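Magazine > Home and Table > Features

The cloth that stays out all day

Sânziana Nistor keeps her best tablecloths in a drawer and her second-best one on the table, where it has been through breakfasts, homework and a good deal of sorting. She sells small jewellery and ornaments from her flat above the old Sellden dairy, and nearly everything she sells passes over that cloth first.

She started with a bag of beads bought from a shop that was closing down. The bag held 751 of them, according to the label, and she has never checked. Some went into bracelets for her nieces, and the rest into a biscuit tin. By the following May she was taking orders from people she had never met.

A plain surface would seem the sensible choice for this sort of work. Nistor tried one, a grey felt mat, and gave it up after a week. Small beads sank into the pile and had to be picked out with a needle. Printed cotton is flat and washes at a high temperature, and she has become so used to the pattern that she can spot a stray bead on it without putting her glasses on.
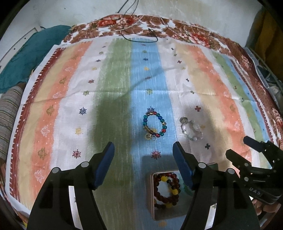
Page last changed: Jun 20, 2024

On the striped cloth a bracelet in teal, dark blue, red, amber and clear glass lies on one of the light blue bands, a small silver charm at one end. The figurine next to it is clear glass. The darker bracelet, reddish-brown with yellow beads in between, is coiled in a small square box with a light pink rim. Stars, leaves and crosses are scattered over the stripes, and a dark red border with a white zigzag runs down one side.

Boxes are the part of the job she likes least. They arrive flat in packs of 25 and she folds them in the evening with the radio on. A bracelet laid in straight slides about in the post, so she coils each one and sets it against a side. Glass ornaments are wrapped in two layers of tissue and go in a deeper box.

Jalen Abernathy, who restrings necklaces in Etholm, works in much the same way. "I lay everything on a tea towel," he says. "If a strand breaks on bare wood, you are on your knees for the rest of the afternoon." He finishes his bracelets with a double knot and a spot of glue, and leaves them overnight before anyone tries them on.

Nistor prefers a crimp. She has had four bracelets come back for repair, all of them early ones on thin elastic, and she now threads on a heavier cord. Prices have gone up a little as a result. Her regular customers have not complained, though one asked for her old cord back and was given the end of the reel.

The cloth is washed on Sundays and ironed if there is time. A fold line usually survives until the middle of the week.

Related features
Jintana Khamphan on mending glass beads
A sewing table in Pongsiri
Tissue, card or cotton: packing small gifts
Old tablecloths and what to do with them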